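Saturday at the Todmont cider fair

I'd been promising myself the Todmont cider fair for years and this time I finally went, mostly because Eftychia Lambrakis had a spare ticket and doesn't take no for an answer. Doors opened at 9 and she wanted to be there when they did, so it was coffee in a flask and off we went (me half asleep, her reading the tasting list out loud all the way).

The list had 80 ciders on it. I had a plan, and the plan was to stick to the dry ones before lunch, when I can still taste things. If you're coming from the Reltusberg side, leave early, the parking field fills up from that end first and you'll be walking a good way back with your bottles. There's also a shuttle, which I'd take next time.

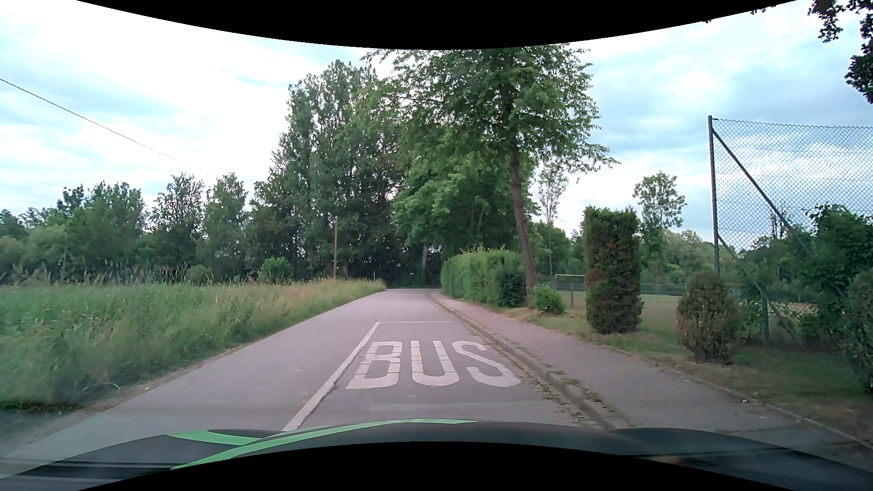
Anyway, the dry ones! The first table inside the big barn was Frade, and I could have stayed there all morning. They pour a single-variety cider that smells like the inside of an apple crate and tastes almost salty at the end. Eftychia thought it was too sharp and gave me the rest of hers, so I did fine out of that. They also had a perry, a bit thin for me, but the couple next to us bought a whole case.

Next was a talk on pressing by Rhys Paewai, in the smaller barn, on hay bales that poke you right through your jeans. He had an old rack-and-cloth press going and let people have a turn on the handle. It's a lot harder than it looks and I now have opinions about my shoulders. What I liked is that he talked about mistakes – a batch he let get too warm, another one he bottled too early and had to listen to going off in the shed at night. He said they pressed 423 bushels last fall and he'd be happy with fewer this year. The questions went on forever, mostly about yeast, and I understood maybe half.

Lunch was a sausage roll and a slice of cheddar and onion pie from the Jandel stand. Get the pie. The line was long but it moved, and you end up chatting with everybody in it about what they've tried so far, and that's how we heard about the keeved cider out behind the second barn that wasn't even on the list.

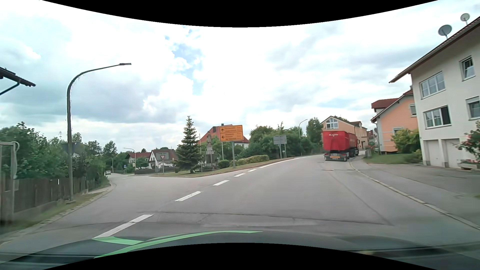

The keeved one was my favorite of the day, sweet and soft with tiny bubbles, and I'm normally the person who says no to sweet. I bought three bottles and wish I'd bought six. Ticket number 882 won the raffle, a young apple tree in a pot, and I was holding 881, so I'm still a little sore about that.

A few small gripes. The tasting glasses are tiny and there was only one place to rinse them. The music was right beside the talks, so Rhys had to shout over an accordion for his last ten minutes. And please, more places to sit in the shade, it was July and my neck is the color of a tomato.

Eftychia is already talking about next year and wants to do the evening session as well, with the bonfire. I've said yes if we can start with lunch.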